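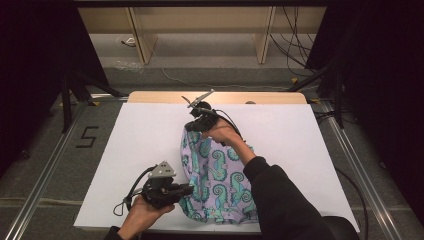
Open day at Wollent, and why I came home and folded all my scarves again

I went to the open day at Wollent in July with my sister-in-law, who had signed us both up. Wollent is a small training place for people who work with household textiles: laundries, small hotels, alteration shops. Twice a year they open the rooms for visitors. The ticket was 7 dollars and included tea.

We arrived a little after ten in the morning. The entrance is on the side of the old Watmont building, and the sign is small, so we walked past it two times. Inside, a young woman gave us a paper with the program and a map. There were 49 people on the list for our group, too many for the corridor, so they divided us and we began upstairs.

Upstairs is the sample library. I did not expect to like it so much. They have 106 drawers, and in every drawer there is one type of cloth with a card that tells the fiber, the weight and how it should be washed. You are allowed to touch. I spent most of the time with the thin printed cottons and the viscose, because this is what I have at home and what I always iron badly. Some cards were only in Hungarian. They come from the Győri collection, which was given to the school by a family that had a dyeing shop, and the translation is not finished.

After this we had the folding class with Tudur Ellis. He has taught it for 5 years and he speaks slowly, what was good for me. His first lesson was about the table. He likes a pale, flat surface, so that you can see the border of the cloth, and he wants it free from everything else. Then you drop the cloth on it as it comes, in a heap, and you do not try to smooth it with the palms. I have done exactly this all my life.

His method is to look for an edge first. You take the edge between two fingers, lift it until a fold rises, and wait a moment. The rest of the cloth begins to hang and you can see where the next corner is hiding. Only then the other hand goes in, low, and takes the second point. With a patterned fabric he told us to ignore the pattern completely and look at the hem, as the eye follows the curls and the fingers go to the wrong place. I tried with a soft square scarf and needed four attempts. My sister-in-law needed one and was very pleased with herself.

The last room was the shop, with products from Prelum, mostly pressing cloths and wooden boards. I found it expensive and bought only a pressing cloth. The tea was served in the yard, with a plum cake that was finished before our group came down.

Some practical notes if you want to go. The stairs are steep and I did not see an elevator. The folding class is the part that fills first – write to them early and ask for the morning. Bring one piece of cloth from home that gives you trouble, they will let you use it. I had left mine on the kitchen chair.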